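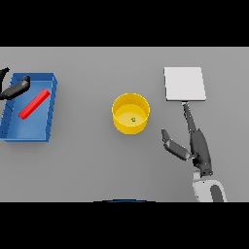

5 min read

Laying Out a Practice Table for a Two-Arm Robot: Tips That Held Up

Posted September 3, 2024

We use cookies to remember your settings. Accept / Manage

These tips come out of a simulation study by Radymyr Romaniuk on the Kulia project, and from the months of bench work that went with it. The study asked a narrow question: if you teach a pair of arms simple tabletop chores from recorded demonstrations, how much does the layout of the table matter? The answer was that it matters more than we had planned for. If you are setting up a table of your own, in software or on a workbench, the points below will save you some reruns.

Start with a plain surface

Use one flat color with no grain or pattern. Gray works well. A blue tray, a yellow bowl and a white plate all read clearly against it, and so does a red bar lying in the tray. We tried a patterned top in November and went back to gray within the week. Keep the lighting even, but leave the shadows on. A policy trained with shadows off tended to close its fingers too high over the object.

Leave gaps between containers

Put open table between each container and the next. Crowding was the biggest single cause of failed runs in our logs. With the tray on the left, the bowl in the middle and the plate to the right, each arm can work on its own side, and the bowl is where they have to take turns. If you only change one thing about your setup, change this.

Turn things a little

Don't line everything up square. Set the tray at a slight tilt and lay the bar across it on a diagonal. In the first 300 demonstrations every bar lay parallel to the tray wall, and the left arm learned to reach for the wall. Once the angle varied from run to run, it began following the bar.

The hardest spot is a bar with one end close to the tray's inner edge. The fingers need room on both sides. Include that case on purpose, and include it early.

Small objects need their own runs

A tiny green piece on the floor of a yellow bowl is easy to see and hard to pick up. The wall of the bowl limits the angle the hand can come in from. We recorded these reaches separately and mixed them in later – doing it the other way around made the grasp on the bar worse.

Keep the set small and balanced

The full collection came to 3000 demonstrations. After removing near-duplicates we had 1253, and the policy trained on the smaller set did as well on the tray task and better on the bowl. We ran each comparison with 3 random seeds. The plate task showed no clear difference either way.

Near-duplicates are easy to find. Compare the starting positions first and throw out anything that matches within a finger's width, then look at the paths.

Check the hands before each batch

Start one arm near the tray and the other near the plate, and vary both positions slightly. If the hands always start in the same place, the policy leans on that and drifts when they don't. Save the start positions in the same file as the run. We kept them in a separate folder for a while and lost a batch when the names went out of step.

What we haven't tested

All the figures here are from simulation. The bench version, with the same layout, is still being set up at Vasiliu. Soft objects, clear plastic and anything with liquid in it were left out. A taller bowl would probably change the advice on small objects – we only used the one.

Contact | Copyright Kulia | Back to top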